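Plumaven Household Water Filter, Gravity Type

Two-chamber filter for homes, clinics and schools without a treated supply 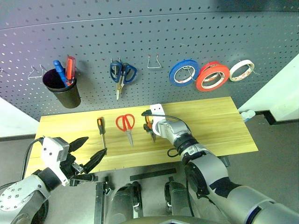
The Plumaven is a gravity water filter for places where drinking water is carried in from a well, spring, tank or shared tap. It needs no electricity and no pump. Water is poured into the upper chamber, passes through a ceramic element, and collects in the lower chamber, where it is drawn off through a tap.

It is sold as a single unit for households and in packs for programs. Spare parts are sold separately, and every part that wears out can be replaced by hand.

What it does

The ceramic element holds back silt, parasite eggs and most bacteria. It does not remove viruses, salt, fluoride, arsenic, fuel or farm chemicals. If your source is known to carry any of these, use a different source or add a treatment made for that problem. Where sewage may be reaching the source, treat the filtered water with chlorine as well, following the directions on the chlorine product.

Young children are the first to suffer when household water is dirty. Repeated diarrhea makes it hard for a child to keep weight on even when there is enough to eat. A filter helps with one part of this. Handwashing, a covered latrine and clean food storage are still needed, and most programs that buy the Plumaven include it in a wider hygiene plan.

Specifications

Type: gravity, two stacked chambers with lid
Lower chamber capacity: 24 liters
Element: ceramic candle, cleanable
Chamber material: food-grade plastic
Tap: lever type, threaded, replaceable
Power: none
Color: white chambers, blue lid

Flow is fastest with a clean element and a full upper chamber. It slows as the water level drops and as silt builds up on the ceramic. A household that fills the upper chamber in the evening will normally have drinking water by morning.

In the box

Upper chamber
Lower chamber with tap hole
Lid
Ceramic element with washer and wing nut
Tap with two washers and nut
Cleaning pad
Element gauge
Picture instruction card

The instruction card has very few words and can be used by people who do not read. Printed text sheets are available in several languages. Ask when you order.

Setting up

Wash your hands with soap. Wash both chambers, the lid and the tap with clean water and a little dish soap, then rinse well. Do not use soap on the ceramic element at any time. It soaks into the ceramic and will not come out.

Fit the tap to the lower chamber with one washer on the inside and one on the outside. Tighten by hand. Fit the element in the upper chamber with its washer, and tighten the wing nut underneath. Hand tight is enough. Too much force will crack the base of the element.

Stack the chambers, fill the top, and let the water run through. Throw away the first two full batches, or use them for cleaning. These may taste of clay.

Place the filter on a level stand, out of the sun and high enough to get a cup under the tap. Keep animals away from it. The lid stays on except when filling.

Cleaning

Clean the element when the flow becomes slow. With cloudy water this may be every week. With clear water it may be once a month or less.

Take the element out and scrub the outside gently with the pad under clean water until the surface is pale again. Check the size with the gauge. If the gauge slides over the element without touching, the ceramic is too thin and the element must be replaced. Replace it at once if it is cracked or chipped, or if it has been dropped.

Wash the lower chamber and tap at the same time. Use filtered water for the last rinse. Wipe the outside of the tap every day.

If the source water is very muddy, let it stand in a bucket until the dirt settles, then pour the clearer water through a folded cloth into the filter. The element will last longer.

Spare parts

Ceramic element with washer and wing nut
Tap set
Washer set
Lid
Cleaning pad
Element gauge

Elements are the part most often ordered. We suggest that programs buy one spare element for each filter at the start. Taps made for the older Pimo filter have a different thread and do not fit the Plumaven.

Program packs

Pack of 64: filters, instruction cards and one tap set for every eight filters.
Pack of 200: filters, instruction cards, tap sets as above and a trainer kit.

The trainer kit holds a demonstration filter with clear chambers, a large printed version of the instruction card, and a guide for a home visit. The guide was written by Fatemeh Mazandarani and covers safe storage and handwashing as well as use of the filter. It can be ordered by itself.

Packs ship on pallets. Elements are packed in separate cartons and must be kept dry and off the floor. Do not stack anything on top of them.

Orders made now for the pack of 200 will ship in December. Single units and spare parts are in stock.

Returns and warranty

Unused filters may be returned within 90 days in the original carton. Chambers, lid and tap are covered against faults in manufacture. Elements are covered if they arrive broken. Please check each one on arrival and report breakage before the filters are handed out.

Ordering

Sold by Onyeka Water Supply. For program packs, freight quotes and customs papers, write to Viola Mancuso in the orders office and include the delivery country, the number of units and the type of water source. Households can order single units through any Onyeka dealer.

Related products: Zernix safe storage container with tap, handwashing stand, chlorine test strips

Page updated 2026-10-14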